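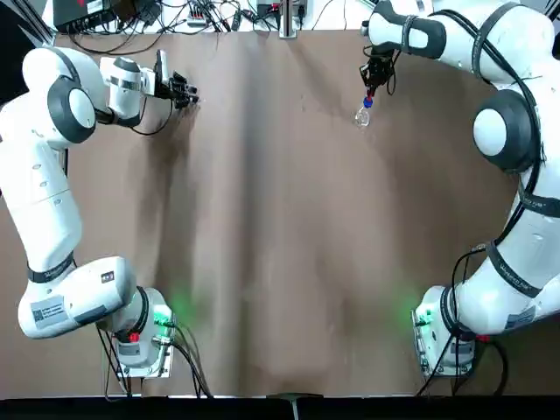

7. Handling small liquid containers

This section applies to Yip two-arm cells running Hernari cell software. It covers bottles, vials and droppers small enough to be held in one gripper. For open trays and beakers, see section 8.

7.1 Before enabling the arms

1. Lay one unbroken sheet of paper over the work area. Replace any sheet that is torn or soaked through. Light creases are acceptable.
2. Route the arm cables along the segments and fasten them with the straps supplied. Move each arm by hand through its full reach and check that no cable pulls tight.
3. Move power strips and control boxes off the paper. Nothing connected to mains power may stand in the liquid zone.
4. Open and close both grippers once with nothing between the fingers.
5. Confirm that the status light on each arm is green. If either light shows another color, stop and go to section 11.

CAUTION: Keep hands and loose clothing at least 600 mm from both arms while they are enabled. Set the area scanner to the same distance.

7.2 Working with both grippers

Tasks such as uncapping need one gripper to hold the body and the other to turn or pull. The two wrists come close together during these tasks, and the collision margin set in the Hernari software does not cover cables or wrist-mounted sensors.
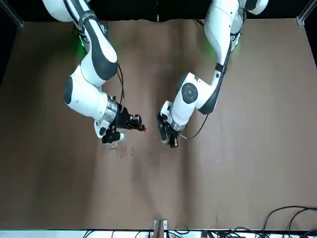

1. Assign one arm as the holding arm. It must be stationary before the second arm enters the shared zone.
2. Limit joint speed to 60 percent of the rated value inside the shared zone.
3. Set grip force on the holding arm first. Use the lowest value that prevents the container from turning.
4. Withdraw the second arm along the path it came in on. Do not lift both arms at once.

NOTE: Clear plastic parts are hard to detect on overhead cameras. Confirm their position on a wrist camera before closing the fingers. Loose caps and small parts must be recorded as "on table" in the task log, otherwise the Jakum planner treats their positions as free space.

7.3 Dropped or tipped containers

1. Stop both arms. Do not cancel the task — use Hold, which keeps the joint positions.
2. Check on the wrist camera which way the cap points and whether liquid is present on the surface.
3. If liquid is present, disable the arms and wipe the surface with a lint-free cloth before any new grasp.
4. Approach with the fingers fully open and grip the body, never the cap or nozzle.

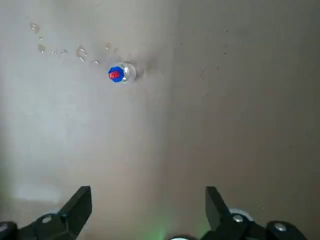 Figure 7-3. Wrist view: capped bottle on its side, droplets on the surface near the cap.

If the software reports fault 334 (unstable grasp), do not retry more than 3 times. Return the container to the rack by hand and restart the task.

7.4 Dropper transfer
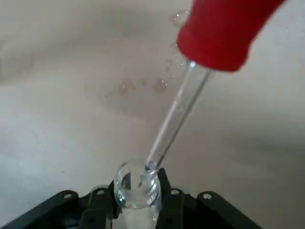 Reading time for this part: 3 min

1. Grip the vial low on the body. The fingers must stay below the rim.
2. Lower the dropper at an angle until the tip is just inside the mouth. Do not press the glass against the bottom of the vial.
3. Release pressure on the bulb slowly.
4. Record any liquid outside the vial as a spill, including single drops.

WARNING: Glass dropper tubes break under side load. If the tube is bent against the rim, stop and open the dropper gripper manually. Do not jog the arm free.

Approved bulbs and tubes are listed in the Pandik parts sheet.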